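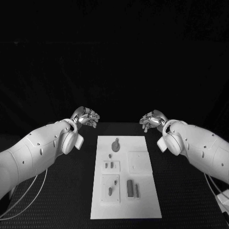 Theatre blacks are having a rotten year. The Cornier, 238 seats, dark since the middle of March, and the drapes still hanging because no one was around to take them down. Dust gets in, the fabric sags. A dark curtain behind a black tabletop, faint folds you can barely pick out, is about as plain as a backdrop gets, and it's exactly the look small houses pay for. Plain costs money though. Real wool serge, properly flameproofed, hung full.

Sondis, the hire firm down at the port, has nearly 900 drapes in its shed. Normally maybe a third would be home at any one time. In May 2020 it's the lot, folded, labelled, stacked up to the lights. Smells like a wet jumper in there.

What goes wrong with blacks? Colour mostly. They go green, or a sort of tired brown, and you won't notice until 2 of them hang side by side under a warm lamp. Different dye lots. Zavora dyes its own and swears by a second bath. Ogunleye, the rival mill, says thats a waste of water. They've been at it for 23 years.

Then the flameproofing. Salts wash out, so never launder them. Brush, vacuum on low, leave them be. Store flat if theres room, rolled if not, never on a damp floor.

The Cornier was due a new set in January. Put off, then put off again. Quote still pinned up in the office, next to the season programme and a roster for shows that didn't go on.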